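Street robot software notes, thread by Lakmal Khan

1/ Many people asked me how our small delivery robot decides where it can drive. I will write it in short posts. I work on the local planner at Pernport. Perception is mostly Shanthi Howlader's work, so mistakes about perception here are mine, not hers.

2/ Our stack has two big parts. Brirkard is the perception side: it takes the camera and gives a cost map of the ground. Saha is the planner: it takes the cost map and gives a path and a speed. Between them is only one message type. I was against this at first, now I like it.

3/ The camera is very low. This changes everything. For a car, a parked van is an object with a roof and four corners. For us it is a wall that starts close to the lens and goes away to the horizon. We do not see where it ends until late.

4/ Until April we used a box detector for parked vehicles. On a van seen from very near it gave a box, then no box, then two boxes. Saha planned a new path each time and the robot moved its nose left and right like it was looking for its keys.

5/ Now we do not ask "is it a van?" near the robot. We ask only "is this pixel ground?" The boundary of the ground is stable even when the name of the thing beside it is not. Boxes are still used for vehicles far away, where they work well.

6/ Shadow was the next problem. The dark strip under a vehicle is ground by color and texture, but I do not want a wheel there. Brirkard labels it as ground with high cost. Saha may look at it but must pay a lot to enter.

7/ Dark patches in the open road are the opposite case. A repair, a flush cover, old oil: usually we can drive over. Our first model was afraid of all of them. We labeled 2,746 frames by hand, and I did my share on a Sunday with much tea.

8/ What I want from the planner in a narrow street, in order:

– Stay in the clear lane and follow its direction. A curb and a vehicle side both point down the street, so the lane heading comes almost free.
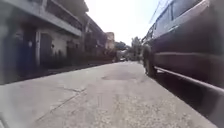

– Choose the side with the softer mistake. With a van close on the right and a curb on the left, I prefer a bit more space on the van side. Touching a curb slowly is a small shame. Touching a door is a phone call.

– Treat a crack as texture unless the depth says different. A thin line is not an edge. Branching cracks confused the old edge filter very much.

– Keep speed tied to how far the ground is sure. When the far part of the street goes white from the sky, the sure distance becomes short and the robot must slow down.

9/ About blur. We tried to remove it before segmentation. It made nice pictures and worse cost maps. We took it out and trained with blurred frames instead. I was sad for one day, it was my filter.

10/ The robot's own body also comes into the picture, low in the corner. Please mask your own body! For 2 weeks Saha believed there was an obstacle that followed us everywhere and was always at the same distance.

11/ Tooling. We replay logs in Hukitz, which runs Brirkard and Saha together and shows the cost map over the camera. Every change must pass 1,000 replay clips before it goes to a robot. 70 of them are only narrow streets with parked vehicles, and these are the ones which fail.

12/ A replay has one big limit: the camera does not move if the new planner makes another choice. So we compare only the first part of each path and throw away the rest. I know there are better ways, with simulation, but our simulator has too clean streets.

13/ Still open for me: doorways. A dark doorway beside the lane can give a person at any moment, and a cost map with only ground does not know this. Shanthi wants a separate layer for it. I want to put it in the speed limit first, it is less code.

14/ If you did something for doorways on a low camera, please write to me. I answer slowly but I read everything.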